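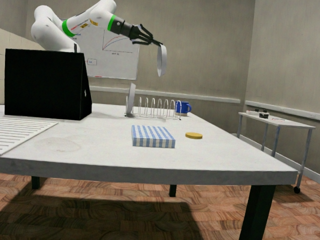 3.2 Match schedule and rest days

The second data set covers the Skimia Cup, a cricket league with four host towns. We took 152 matches from the score archive at Jiremitz and removed those which were stopped by rain. For each team we noted the number of rest days before the match and the distance of travel from the previous ground.

Teams with only one rest day won 73 matches in the remaining set. The effect was stronger for bowlers than for batters - see also Partington's earlier work on the Kandetti league. We did not correct for the toss, as the archive does not give it for the matches played in February.

Figure 2. Rendered view of a robot arm with gripper above a table.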